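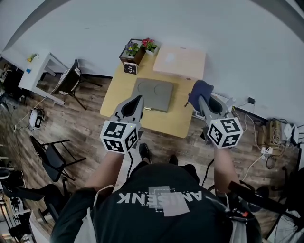 Both hands busy at the table

From: Hjalti Grímsdóttir
To: Hullbridge walkers and wheelers list
Date: June 7, 2018
Subject: Re: Re: Relay day, who is pushing and who is being pushed

Hello all,

Sorry for the slow reply, I've been away and came back to a very full inbox. I'm going to answer Fanidier's message in one go and leave the bit I'm replying to underneath so people can see what was asked.

First, the route. Yes, it is still the towpath and then back through the park, and no, we are not going over the footbridge this year. I know a lot of you love the footbridge (so do I!) but the ramp on the far side is too steep for the joelettes, and in March it took four of us to hold one back on the way down while poor Strobel sat in it gripping the sides and shouting encouragement. He says he enjoyed it. I did not. So it's the flat loop, walked twice by anyone who wants the longer distance, and once by everybody else.

On numbers, we have 358 names down, easily our biggest year, and I'm thrilled, but it does mean the start is going to be a squeeze. I'd like the teams with wheelchairs or running chairs to go off first, then the mixed running teams, then the walkers. Last time we did it the other way about and the chairs spent the first half of the loop stuck behind people chatting three abreast. I was one of the people chatting, so I'm not pointing fingers.

Team swaps: please, please don't rearrange yourselves on the morning. If your office has put in two teams and you'd rather be with your mate in the other one, that's fine, just write to me before then and I'll move you. Every team needs at least one person who has done the guide running session, and if you swap on the day I lose track of who that is. The next session is in the sports hall after work, it lasts an hour, and you'll spend half of it with a blindfold on being led round cones by someone you may only know from the lift. It's much more fun than it sounds. Wear proper shoes.

The tethers have come, by the way, and they're lovely and soft, nothing like those scratchy ones we borrowed. There are 200 bibs as well, which is plainly not enough, so I've ordered more in the same yellow. If they turn up orange we'll live with it.

About the interpreter. We've got one for the welcome and one for the prizes, but not for the bit in between, when everybody stands around eating. Does anyone here sign well enough to float about and help? Rodorus has offered but he is also on the barbecue, and I don't think tongs and signing go together.

Parking is the same as before. The spaces by the gate are for blue badge holders and the minibus only. Everyone else can use the lower field, or come on the train like I do and arrive smug.

I think that's everything except the cake question, which I'm leaving to wiser heads. See below.

Hjalti

On the Hullbridge list, Fanidier wrote:

> Hi Hjalti and everyone,
>
> A few things from our lot before we send the form back. Is it the same route as last year, with the bridge? Two of our runners haven't been in a mixed team before and are a bit nervous about guiding, so is there any practice they could come to?
>
> Also we have one team of five and one of 3, and they're already arguing about who goes where. Can they sort it out when they get there?
>
> One of our colleagues is deaf and had a lovely time last year but said she missed most of the chat over lunch. Could anything be done about that?
>
> And where do we park? And is it true there's no cake competition this time? I've been practising my lemon drizzle since the winter and I'll be very put out.
>
> Fanidier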